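Mattress drop-off returns to Kerov depot in February

Residents will be able to drop off old mattresses at the Kerov Road transfer depot again from February, after the council agreed to restart a service that was cut when the last recycling contract ran out.

Households can leave up to six mattresses a year at no charge. Bed bases will be taken as well, but each one counts towards the limit. Anything over that will cost $26 an item, the same price now charged for mattresses sent to landfill.

The work has gone to Totow, a recycling firm that already handles mattresses for the neighbouring Virk district. Its crews will collect from the depot and pull the mattresses apart at a shed in Sernska, where the steel springs are sold as scrap and the foam is shredded for carpet underlay. Timber from the bases will be chipped for garden mulch.

Waste services manager Fahad Lashari said dumped mattresses had become a regular sight on the back roads behind the depot since the old service stopped.

"We were picking them up from creek beds and lay-bys, and once they've been rained on they're no good to a recycler," he said. "People were telling us they'd do the right thing if there was somewhere to take them that didn't cost a fortune."

The council expects to put 3000 mattresses through the depot in the first year. It will review the numbers before deciding whether to add a kerbside pick-up for residents who don't have a ute or trailer.

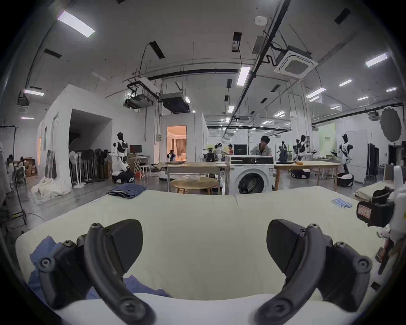
Do mattresses have to be stripped before they are dropped off?

All sheets, blankets, protectors and toppers must be taken off first. Mattresses that are soaked through, mouldy or infested with bed bugs will be turned away from the recycling bay and charged at the landfill rate.

Cot mattresses and futons will be accepted. Air beds, waterbeds and camping mats won't be, and should go in the general waste bin at home if they fit.

Totow operations manager Yakubu Odukoya said pocket-spring mattresses took the longest to break down, as each spring sits in its own fabric sleeve and has to be separated by machine.

"An older style with one joined spring unit comes apart in a few minutes," he said. "The newer ones are slower, and we're getting more of them every year."

He said mattresses in fair condition would not be resold. Residents with one that is still usable should try a local charity before making the trip — most want a phone call first, and some only take single beds.

The mattress bay will be to the left of the weighbridge, next to the scrap metal cage. It will open at 8 am and close at 3.30 pm, half an hour before the rest of the depot. Drivers need to show a rates notice or licence with a local address at the gate. Businesses, including motels and landlords with more than one property, will need to book through the council office and will pay the full fee for every item.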